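Sorters wanted for the Vurbridge swap shelves

Hello! I look after the odds and ends side of Turnetti, our reuse shop in Vurbridge, and I'm after a few people who like a good rummage. We've got 3,074 small household things on the books from April's house clearances and they all need sorting, wrapping and finding a shelf for.

It's gentle work, mostly chatting and deciding what goes with what. You'd take a bin, pick through it piece by piece, and put kitchen bits, packets and metalware into their own crates - easy once you've got your eye in.
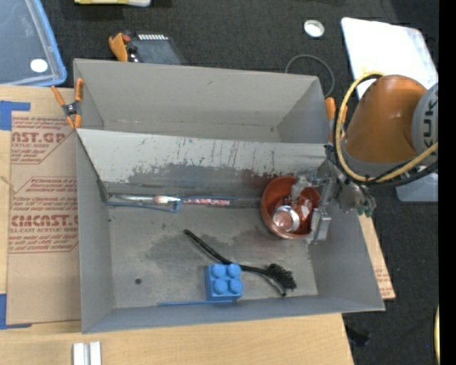
A copper-coloured bowl and a few smaller bits in one of the grey metal bins.

Sessions run from 10 in the morning and we stop for soup at 12. You'd be paid £65 a session, plus your bus fare (the 281 stops right outside). No experience needed, but please wear old clothes and closed shoes, as the bins can be grubby along the creases. Gloves are provided!

I'd especially love to hear from anyone who knows their old pots and pans, mine being limited to what my gran cooked in.

To put your name down, ring the shop and ask for me, Traian Ilie, or leave a note with Laurențiu Bălan at the front desk. Tell us which mornings suit you and whether you're happy standing for a bit - we do have stools.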